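Equipment planning for the coming year: grippers, pads and table space

Dec 20, 2023 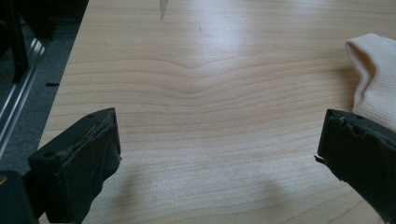 The two fingers of a hand-held gripper over the work table, with a piece of cream knit fabric at the upper right.

The Doveveck automation group has completed its equipment plan for the next budget year. The plan covers the hand-held grippers used to record handling tasks, the robot arm cell in the main workshop, and the tables and fixtures that serve both. Departments which share these facilities are asked to read the summary that follows and to return any comments before the order is placed in April.

The largest change concerns consumable parts. In earlier years, finger pads were bought from the general workshop allowance as they were needed. This made it difficult to say what the grippers cost to run, and on several occasions work stopped while a small order was approved. Pads will now have a budget line of their own. The photograph shows how much wear a pair of fingers can carry: the pad on the left is scuffed and slightly frayed, while the one on the right is torn along its top edge, with a small flap of material standing away from its inner side.

The group has requested 50 replacement pads for the year, to be held in the stores cupboard and issued in matched pairs. Users should change both pads together, even where one of them appears fit for further use. Uneven pads alter the way the fingers close on soft items, and recordings made with them have proved difficult to compare with earlier ones. Worn pads should be handed in at the stores desk so that the rate of use can be checked against the plan.

Two suppliers were invited to quote. Baird offered the lower price for a single delivery. Malura quoted 819 pounds for the full quantity, delivered in stages through the year, with unused stock returnable. The group has recommended the Malura offer. Storage is limited, and adhesive-backed pads kept for long periods have not always bonded well.

The plan also provides for 4 additional hand-held grippers. At present the same units are used for fabric handling and for the heavier packing tasks, and they are often unavailable for one because they are set up for the other. The new units will be reserved for fabric work. Their purchase depends on the outcome of the budget review, and departments should not schedule work on the assumption that they will be in place by the summer.

A request for a second robot arm has been deferred. The existing arm was booked for 39 weeks of the past year, and the group considers that the remaining time should be put to use before further capital is committed — in particular the weeks at either end of the summer term, when few bookings are made. The request will be looked at again once a full year of figures from the new booking system is available.

Tables and frames will be maintained from the existing Prodeck allowance. No new furniture is planned. Departments wishing to fix rails, stops or clamps to a shared table must continue to apply in writing, stating how long the fitting will remain and who will remove it.

Copies of the full plan, including both quotations, may be obtained from the automation office. Comments should be sent to the same office and marked with the name of the department and the budget line to which they refer.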